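Woko Picture Book Reviews: data card

Version dated 2025-09-01
Files: reviews.csv, titles.csv, topics.txt

A set of short reviews of picture books and early readers, written by adults who read them aloud to children. Each review is tied to one title and one reading age. 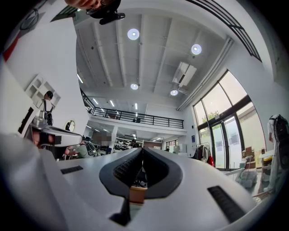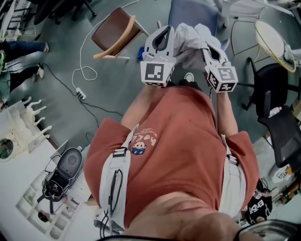
Prernthorpe Library Service, Children's Reading Team

Contents

The set holds 455 reviews. Each row in reviews.csv has 14 columns. The ones most people want are title_id, age_low, age_high, review_text, topic and read_aloud_minutes. Column names are lower case and do not change between versions.

titles.csv lists every book by title, author, illustrator and year of first printing. Reprints share one title_id unless the text was changed. Retold folk tales get a separate title_id for each retelling, even when the story is the same.

Topics

Every review carries one of 25 topic labels, such as moving house, new sibling, weather or bedtime. Labels come from topics.txt. A book can have different labels in different reviews; we left these as the reviewers gave them. The label "other" was used for nine reviews, mostly of alphabet and counting books.

How the text was prepared

Reviews came in on paper forms and through the Sirneck branch web page. Paper forms were typed up by hand. Spelling was corrected, but grammar was left alone. Names of children were replaced with [child] and names of schools with [school]. Line breaks inside a review were turned into single spaces.

The Arabzadeh collection — bilingual picture books, added in July — uses the same columns. The language field gives both languages, main text first. Reviews of these books are in English only.

Known problems

read_aloud_minutes is a guess by the reader and is blank in many rows. A blank does not mean zero.
Board books are few, so results for ages under two should not be relied on.
Some older titles have no illustrator listed.
Star ratings were dropped after version 1. Branches used different scales.

Use

Free for teaching and study. Please give the set name and version date. Do not reprint whole reviews in a book or on a sales page.

Corrections can be left at the Sirneck branch desk. Quote the title_id and the row number.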